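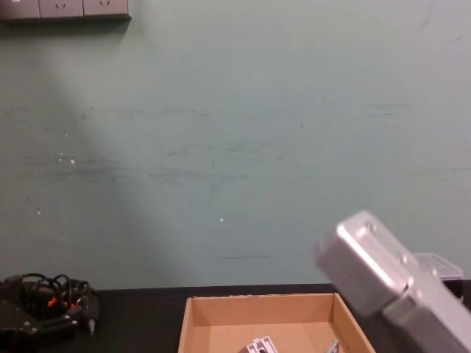
Kesavton (dance form)

Kesavton is a partner-and-group floor dance practiced mainly in community halls and school gyms. Mixed roots — social line dancing, some folk stepping, a bit of contact work. Usually taught in a circle. No fixed costume. Soft shoes or bare feet.

Origins
Developed by choreographer Yichen Long while teaching evening classes at the Peixoto studio. First version was a warm-up, nothing more. Students kept asking for it at the end of class too, so Long wrote it down as a set of 17 steps. The written set was later cut to eight, and the rest became "loose steps" that dancers can add when they like. Older dancers still do the full set, and there is some disagreement over wich version is the proper one.

Structure
A round lasts 40 counts. Everyone starts facing in, left foot free. Partners change on the last count, moving clockwise. The caller stands inside the circle and may call a "hold" at any point, during wich only the arms move. Two holds in one round is considered bad manners in most groups.

Long rounds, called chains, run without a break until the caller leaves the circle.

Music
Mostly hand drum and recorded bass. Tempo roughly 100 beats per minute for beginners, faster for chains. Live players sit outside the circle. The duo Ollarex recorded a set of practice tracks, still the most used, although the second track has an extra beat near the end and callers have to skip it.

Teaching
No grades or exams. New dancers learn by standing next to a more experienced one, known as a side. Teachers' notes exist but were never published as a book — photocopies mostly, with the hand positions drawn differently from one copy to the next.

Performance
Rarely staged. The main exception is Fliltura, a stage piece by Long for a small cast, first shown in February and revived in June 2023 with a new ending. Reviews were mixed. Some dancers felt the circle doesn't work with an audience on one side only. The revival used a half circle instead.

See also
Circle dance
Line dance
Community dance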